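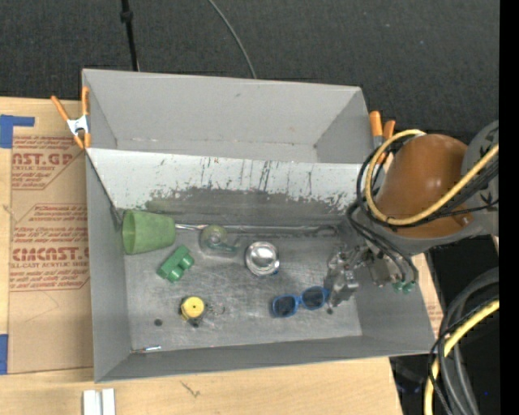
My odds-and-ends bin, with the front side in use and the back side waiting its turn.

I have a drawer in my kitchen, one in the hall, and a third one in the spare room that I had sort of stopped opening. You probably have at least one of these. Mine were full of the stuff that has no home: keychains, caps, little tins, toys the kids left at the bottom of a bag. So this December, before the decorations came down from the attic, I decided to do the lot in one go, and the thing that got me through it was a big gray bin with a divider down its length.

I can't say enough good things about a divided bin! I used to sort straight onto the table and it was hopeless, because everything round rolled off and then dinner time came and I had to scoop the whole mess back into the drawer. With a bin you can just pick it up and move it (mine goes on top of the freezer) and carry on the next day.

How I do it

Everything from the drawer goes in the front side first. Don't think about it, just empty the drawer. The back side stays clear until you start choosing, and then only things you are keeping get to go over the divider. Whatever is still sitting in the front when you're done leaves the house.

I do 23 minutes at a time with the oven timer. Why 23? It started as the length of a frozen lasagna's last stretch and I never changed it. You'll be surprised how much you get through, and it's short enough that you don't start reading old birthday cards.

Don't fill the front too deep. One loose layer is plenty. If you can see the floor of the bin between things, your eye goes right to the next one, and if it's piled up you end up digging around and picking up the same cup four times.

Big things first. Cups, tins and anything bulky, like that bright green toy, come out early so you can see the small stuff. Chains and rings are best left for the end. I lost a thin chain twice against the gray floor before I started laying a white dish towel under the last few bits, and now I do that every time.

Long skinny things like rods get their own spot. I push them up along the foot of the divider so they aren't lying across everything else.

Small round tins are worth keeping, in my opinion. I use them for thumbtacks, picture hooks and the spare buttons that come with shirts. Give them a wash and put a strip of masking tape on the side with what's in them. A marker straight on the metal rubs off on your fingers, ask me how I know.

A cup on its side is not storage. I was guilty of this one for years! Stand it up, put the pens in it, or send it back to the cupboard.

About the bin itself

Mine is badly scratched, mostly along the divider and on the floor, and I've tried to clean it up. Warm water with a squirt of dish soap takes off the grime. Baking soda paste on a soft cloth helped a bit with scuffs on an older Joton tub I had in the garage. Real scratches stay put, and I've made my peace with that. It's a bin. Skip the scouring pad, though, as you'll only add more.

If you don't have a divided one, a stiff piece of cardboard wedged in a plain tub does the job for an afternoon. Lean it at a slant and it holds better than standing straight up. My sister-in-law swears by two shoe boxes, but she has far fewer drawers than I do.

Put something under it if your table is wood. I use an old bath mat, rubber side down, when I'm really going at it.

Next up is the hall drawer, which is mostly batteries and takeout menus. I'll post the battery tips separately because that got long.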